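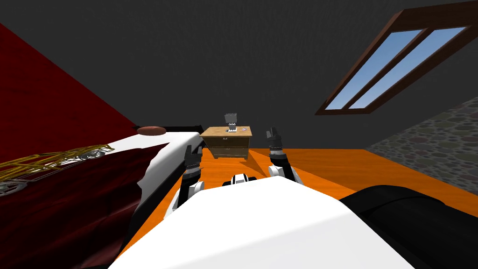
Sturnel Allotment Society – minutes, 9th February

Apologies: two, both sick.

1. Water
Clida quote in for new standpipe, $700. Too much for one tap. Adams Road plots say they can put in 70, rest from reserves. Get second quote from Nilitz before we say yes.

2. Plot fees
Going up to $40, was 30. Agreed, one against. Letters out this month – stamps needed.

3. Compost
Delivery got dumped across the gate agian. Ask driver to use top end.
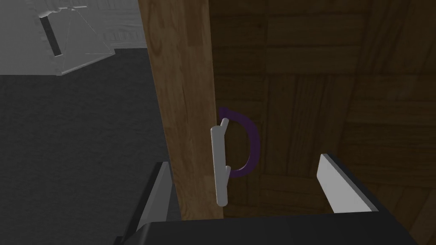 One member asked if the compost could come later in the spring, as the paths are too soft for barrows now. Left for next time.

4. AOB
Seed swap – tables stil needed. Slug talk moved, no date yet.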